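4.2 License transfer and deactivation

The second group of problems concerns moving a paid license from one computer to another. In our survey, 221 respondents had bought at least one program with a serial number, and many of them had changed their computer after the purchase. We asked them to describe what they did with the old installation. The answers show that the users and the vendors understand the word "own" in different ways.

For the program Condel, the license allows 2 active computers at the same time. The user must deactivate the old computer from inside the program before the new one can be activated. This is simple when the old computer still starts. When its disk has failed, the user has to write to the support service and send the proof of purchase. Respondents who bought from a reseller often had only an order number, and the support service did not accept it.

Ukier uses an account in place of a serial number. Here the transfer itself caused few complaints, but the account is connected to an e-mail address, and several respondents had lost access to the address they used at work. One freelance illustrator wrote: "I paid for it with my own card, but the company closed my mail, and with it my program." Similar cases are reported by Tsuji and Takagi for small design offices.

We also compared the cost. The perpetual license of Condel was sold for 245 dollars, and a respondent who kept it for several years paid less than a subscriber of Ukier in the same period. However, the respondents did not count the time spent on activation. Hayashi suggests that this time should be included in any comparison, and we agree with him, although our data do not permit a good estimate. The support forum that we examined contains more than 900 messages on activation, and a large part of them repeat the same question.

It should be noted that the wording of the error messages makes the situation worse. The message "License in use" was understood by some respondents as a sign that their serial number had been stolen. Muñoz proposes to show the name of the computer which holds the license. We consider this a small change with a clear benefit, and we return to it in Section 5.
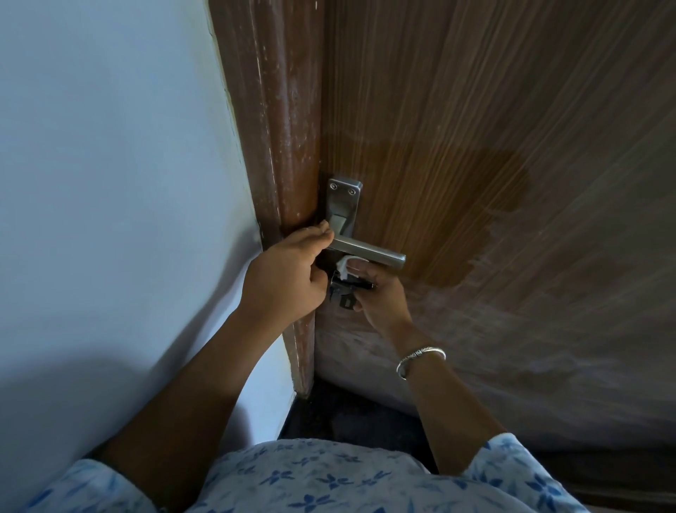
Figure 3. Hands at a lever handle on a wooden door.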